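Flutside Community Hall Association
Minutes of the March general meeting

Present: Marisol Cárdenas (chair), Nicanor Ayala, Elvia Barajas, Aoi Katayama, Refugio Esquivel (minutes). Eleven members attended. Apologies were received from two.

The meeting opened at 7:05 p.m. The minutes of the previous meeting were accepted with one correction: the side gate is to be locked at 9 p.m., and the earlier minutes gave 10.

1. Matters arising

Nicanor reported that the downspout on the Bowen Street side has been reattached. The bracket was reused. He has kept the receipt for the screws and sealant and will turn it in with the other small expenses. The gutter above it still sags at the corner and will be looked at when the ladder is back from loan.

The letter to the city about the streetlight has gone unanswered. Marisol will call.

2. Money

Elvia gave the balance in the operating account as $3000 after the insurance payment. Hall rentals brought in $893 since the last meeting, most of it from the two wedding receptions and the dance class. The power bill was higher than last year. Aoi asked whether the outside lights could go on a timer. Elvia said there is a timer in the electrical closet that was never connected. Nicanor will find out if it can be used.

The report was accepted. Moved by Aoi, seconded by Refugio.

3. Spring clothing swap

Aoi went over the plan for the swap. Doors open to donors at 9 a.m. and to everyone else at 11. Sixty-two households have signed up so far, and the sheet at the Porkeo bakery counter has not been collected yet. Clothes should be clean. Shoes will be accepted in pairs, tied or banded together. Bedding and pillows will not be accepted this year.

There was a long discussion about leftovers. Last year the bags sat in the back hallway for three weeks. Aoi has spoken with the Limislow thrift store, which will take adult clothing the same afternoon if it is folded and boxed. Children's clothing will go to the school closet. 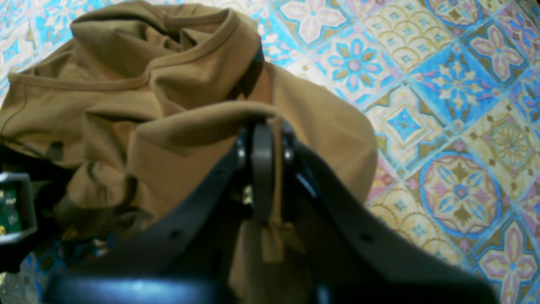 Sorting will be done by size first and by type second. Elvia suggested a table for each size and one extra for items with no label. Marisol asked that sorters shake out and fold each piece before it goes on a table; a khaki top bunched up on the tiles gives a shopper no idea of its size or its condition. Refugio said the folding took longer than anything else last year and asked for two more people on the early shift. Nicanor and his daughter will come at 8.

Motion to buy hangers and one roll of size stickers, at a cost of no more than $62. Moved by Elvia, seconded by Nicanor. Carried.

4. Kitchen

The left rear burner is still not lighting. Renters are being told when they pick up the key. Marisol has one repair quote and is waiting on a second. The refrigerator was cleaned out and several unlabeled containers were thrown away. Members are reminded to put a name and date on anything they leave.

Refugio asked if the hall could lend its big coffee urn to the softball league. Agreed, with a deposit.

5. Rental rules

Elvia read the revised rental sheet. Changes are the earlier closing time, the deposit for the sound system, and a line saying that tape may not be used on painted walls. One member objected to the sound system deposit. Vote: eight in favor, 3 opposed. The sheet takes effect with new bookings only.

6. Other business

The piano needs tuning. Held over.

Aoi is looking for folding racks to borrow for the swap. Anyone who has one should call her before the end of the month.

Adjourned at 8:40 p.m.

Flutside Community Hall Association | Contact the secretary | All rights reserved | Back to top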